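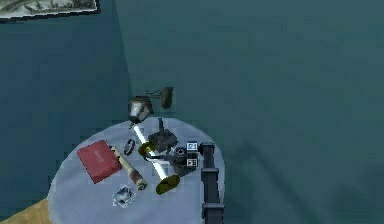 My grandmother never served a meal on a bare table in her life, and I have been thinking about her a lot this month as I sort through the linens that came to me in August. There are more than 30 pieces in the two boxes, and most of them have not been unfolded since she moved out of the house on Hornwood. She had one for Sundays, one for cards, one for company she liked and one for company she was only being polite to. The everyday one was a round cloth in a pale blue-gray, very much like the one on the round table at the top of this post, and I have always thought it the perfect color for a cloth that is going to have things left on it. A red book looks wonderful lying on it. So did her red reading glasses case, and the cherry juice (less wonderful, but we'll get to stains).

I started with the measuring, because I had no idea what would fit my own table. Mine is a hand-me-down too, round, with one leaf I have never managed to get in straight. The rule my grandmother used was that the cloth should come down to where your hands rest in your lap. If you'd like that in inches, take the width of the table and add the drop twice, once for each side. My table is 42 inches across, so a 60 inch round gives me nine inches all the way around, and that is just right for everyday. Any longer and my youngest tends to stand up wearing it.

Then there was the washing. I had been dreading it, and I will admit that I left the boxes by the dryer for a good while and walked around them. Old cotton and linen can be tougher than you expect, but the fold lines are the weak spots, so I opened everything out on the bed first and held each one up to the window. Seven of them had gone thin right along the crease. Those I did by hand in the tub, in lukewarm water with a little plain soap, and I lifted them out in a towel so the weight of the water wouldn't pull at them. The others went in the machine on gentle and came out beautifully, apart from one yellow runner that I think was always going to be a disappointment.

For the stains I wrote to Romain Pruvost, who used to run the alterations counter at Pangaribuan back when I was hemming curtains for half the street. He answered the very same evening with two full pages (I had forgotten how much he likes a subject!). His advice was to soak, and then soak again, and to leave the scrubbing brush in the cupboard. Oxygen bleach in warm water, overnight, and only on the white and cream ones. He told me to try the colored ones on a corner first, where the hem turns under. I did two overnight soaks on the big cream cloth and the brown ring in the middle has faded to something you would have to be told about. The cherry juice is still there. I have decided I'm fond of it.

Ironing is where I lost my patience, so let me save you an afternoon. Iron them while they're still damp, from the middle out if they're round, and turn the cloth as you go – don't try to march across it in rows the way you would with a sheet. I did the first one in rows and it came out with a wave along the edge like a lasagna noodle. Had to wet the whole thing down and start over.

As for keeping them, I've given up on folding. I rolled the good ones around cardboard tubes with a layer of acid-free tissue, and they are lying in the bottom drawer of the hall dresser where there used to be 60 or so mismatched napkins. The napkins are now in a bag in the trunk of my car, waiting for me to be strong enough to drop them off.

The blue-gray one didn't go in the drawer, of course. It's on the kitchen table with the mail on it, and a coffee ring that I put there myself this morning. Next on my list is the card table cover with the little tassels. Four of them are missing, so if anyone knows where I can find cotton tassels in an old gold, about as long as your thumb, please leave me a note below.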